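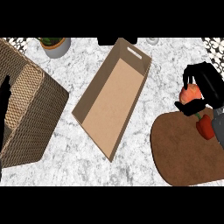 Keeping Older Members: Attendance and Awards at Seltcombe Explorer and Scout Group

Student project report, Youth and Community Studies, second year
Submitted 2018-12-17

1. Background

The Seltcombe group has sections for younger children, for the middle age range and for young people from 14 to 18. The two younger sections are full and have waiting lists. The oldest section is not full, and the leaders told me at our first meeting that members tend to drift away in the year after they turn 15. They asked whether a student could look into it, and this became my project.

I was never a Scout myself. I mention this because some of what I found will be obvious to people who were, and I had to learn the names of badges and awards as I went along.

2. What I wanted to find out

The leaders' own view was that members left because of exams. I wanted to check this, and also to look at whether the award scheme helped to keep people or put them off. The top awards take a long time. They involve nights away, an expedition, a skill kept up over several months and a piece of service in the community. A member who joins late can find that there are not enough months left to finish.

My questions were:

When do members leave, and what do they say about it?
Do members who have started an award stay longer than those who have not?
What would make the section easier to stay in?

3. Method

I used three sources. The first was the attendance register for the oldest section, which the group keeps on paper. The register had 40 names in it for the period I looked at. Names were covered before I was given the copies, and each member was given a number.

The second was a short questionnaire. I gave it out on a meeting night and the leaders posted it to former members. I got 15 back from current members and 10 from people who had left. The form fitted on one side of paper and could be filled in without giving a name.

The third was observation. I went to the weekly meetings during the autumn and spent two days at the summer camp at Drovura in August, before the project had formally begun. I took notes after each session and did not write during it. My tutor advised this because people behave differently when someone is writing things down.

All of the young people who filled in a form had a consent letter signed by a parent or guardian, or signed it themselves if they were old enough. The ethics form is in Appendix A.

4. Findings

4.1 When members leave

The register shows two points when attendance falls. One is in September, after the summer camp. The other is in the spring. The September drop is the larger. Members who went to camp were still likely to be there at Christmas, and most of those who stopped in September had not gone.

Exams were given as a reason by four of the former members. Three said that their friends had stopped going. Two had taken weekend jobs which meant they missed the activities away from the hall and then felt out of touch on meeting nights. One had moved away. So exams do matter, but they were not the main reason for most people who replied.

4.2 Awards

Members who had started one of the higher awards did stay longer. I would be careful with this. It may be that the keenest members start an award because they already mean to stay, and the register cannot show which comes first.

The questionnaires had more to say. Several current members liked having something to work towards, and one wrote that the expedition was the only reason she had kept coming through the winter. Others found the record keeping hard. The award booklet has to be signed by different adults for each part, and two members had lost theirs and given up. One former member had finished everything except the service section and said that no one had told him what would count.

The group used to hold a presentation evening for members who completed a top award, with a shield in the hall carrying their names. The last name was added some years ago. When I asked current members about the shield, most had not looked at it closely and two thought it was for football.

4.3 The Flaltus scheme

For comparison I looked at a neighbouring group which uses a planning chart called Flaltus. Each member has a row, and the parts of the award are filled in along it. The chart hangs where everyone can see it, and leaders go over it once a term. Their leaders said it had cut down the number of members who got stuck on one part. They also said that a few members disliked having their progress on show, and those members now keep their own copy.

The chart costs very little. The other group spent £155 on it in the first year, and most of that was for a large board and fixings which would not need buying again.

5. Discussion

There is a fair amount of writing on why young people leave organised activities in their middle teens. The course reading by Obradović argues that having a real say in the programme matters more than the activities themselves. My observations fit with this in part. The liveliest evenings I saw were the ones when members had planned the session, even when the plan went wrong. On the cooking night the group ran out of time and ate at half past nine, and they were still talking about it two weeks later.

On the other hand, the members who were working on awards wanted more help from adults, mainly with dates and paperwork. A say in the programme and a clear structure are both needed, and the leaders have limited time to give.

6. Limits of the project

The number of replies is small. People who left on bad terms probably did not send the form back. I only saw one camp and one autumn of meetings, and the spring drop is known to me only from the register.

7. Recommendations

Speak to each member at 14 about which award they might do and when it would need to be started.
Try a chart like Flaltus for one year, with the choice of a private copy.
Keep a spare set of award records at the hall - the leaders could photograph the booklets each term.
Write a one-page list of local service projects that would count.
Ring or message anyone who did not go to camp before the first meeting in September.
Bring the presentation evening back, and put the missing names on the shield.

The leaders have already agreed to the last of these and are checking old records to see whose names were left off.

Appendix A: Ethics form and consent letter
Appendix B: Questionnaire
Appendix C: Attendance by month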